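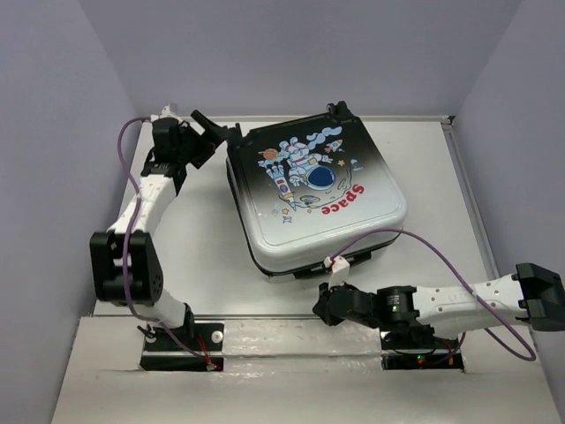

How to Get Smells and Stains Out of a Lunch Box

A lunch box that gets used every school day picks up a sour smell sooner or later. Washing it with dish soap helps, but the smell usually sits in the seal and the corners.

What you need

Baking soda
White vinegar
Dish soap
An old toothbrush
A dry towel

Step 1. Empty the box and take out any dividers or inner trays. If the seal comes off, pull it out gently and set it in a bowl of warm soapy water.

Step 2. Wash the inside with warm water and dish soap. Skip boiling water, which can warp plastic and lift printed designs.

Step 3. Mix baking soda with a little water until it makes a thick paste. Spread it on stains and leave it for 23 minutes. Tomato sauce may need a second round.

Step 4. Scrub with the toothbrush, working along the rim and hinge. Keep the paste off any printing on the lid. Rinse.

Step 5. If it still smells, wipe the inside with vinegar, wait 5 minutes and rinse again.

Step 6. Dry every part with the towel, then leave the box open overnight. Put the seal back in the morning.

For fabric bags, check the care label first. Most do better with a hand wash than a machine cycle.

Mold under the seal that won't scrub off means the seal should be replaced. Some makers sell them separately.

Next: Cleaning a Water Bottle Straw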